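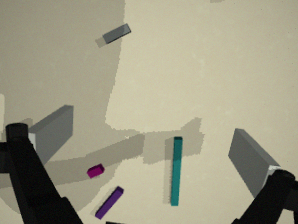

골목청소부80
아쿤소프(Arkunthorpe) 주민 게시판에 올라온 벽면 낙서 지우기 행사 공지 보신 분 계신가요. 저는 좀 회의적입니다. 작년 9월에도 똑같이 모여서 상가 뒷벽을 지웠는데 보름도 안 돼서 다시 낙서로 덮였거든요. 회색 페인트를 덧바른 자리는 원래 벽색과 안 맞아서, 베이지색 바탕에 큼직한 회색 그림자가 드리운 것처럼 얼룩덜룩합니다. 경계도 반듯하지 않고 계단처럼 삐죽삐죽하고요. 이럴 거면 그냥 두는 게 낫지 않나 싶습니다.

모퉁이집
얼룩이 그래도 욕설보단 낫죠. 아이들이 매일 지나다니는 길인데요.

wuk_409
작년에 나갔던 사람입니다. 보름은 과장이고 한 달은 넘게 갔어요. 그리고 색이 안 맞은 건 남은 페인트를 얻어다 써서 그렇습니다. 이번엔 호프스테터 철물점에서 색을 맞춰 준다고 하니 두고 보시죠.

골목청소부80
한 달이라 쳐도요. 벽 하나에 사람이 11명 붙어서 오전을 다 썼는데 한 달이면 남는 장사인지 모르겠네요. 철물점 얘기는 공지에 없던데 확인된 건가요?

wuk_409
다리우스 스프로기스 씨한테 직접 들었습니다. 공지 올린 분이요. 문서로 받은 건 아닙니다.

느린걸음
말로만 들은 거면 작년이랑 똑같네요. 그때도 구청에서 고압 세척기 빌려준다더니 당일에 안 왔잖아요. 솔 들고 벽돌 문지르다가 손목만 나갔습니다.

모퉁이집
세척기는 벽돌에 쓰면 줄눈 상한다고 해서 취소한 걸로 압니다. 안 온 게 아니라요.

느린걸음
저는 못 들었는데요. 취소했으면 나온 사람들한테 말은 해줬어야죠.

헤모사랑
헤모 카페 골목 쪽은 작년에 지운 뒤로 멀쩡해요. 거긴 가로등이 새로 생겨서 그런 것 같기도 하고... 지우는 것보다 불 켜는 게 먼저 아닐까요?

골목청소부80
그건 동의합니다. 가로등 민원은 누가 넣었나요? 저희 쪽은 두 번 넣었는데 검토 중이라는 답만 받았습니다.

헤모사랑
카페 사장님이 주민 90명 서명 받아서 냈다고 들었어요. 숫자는 사장님 말씀이라 저도 정확히는 몰라요.

wuk_409
서명지 양식 있으면 행사 날 같이 돌리죠. 어차피 사람 모이는데.

골목청소부80
서명은 하겠습니다. 페인트칠은 색 견본 보고 결정할게요. 견본 나오면 여기 올려 주세요.

느린걸음
저는 장갑이라도 제대로 된 거 준다고 하면 나갑니다. 작년 건 10분 만에 찢어졌어요.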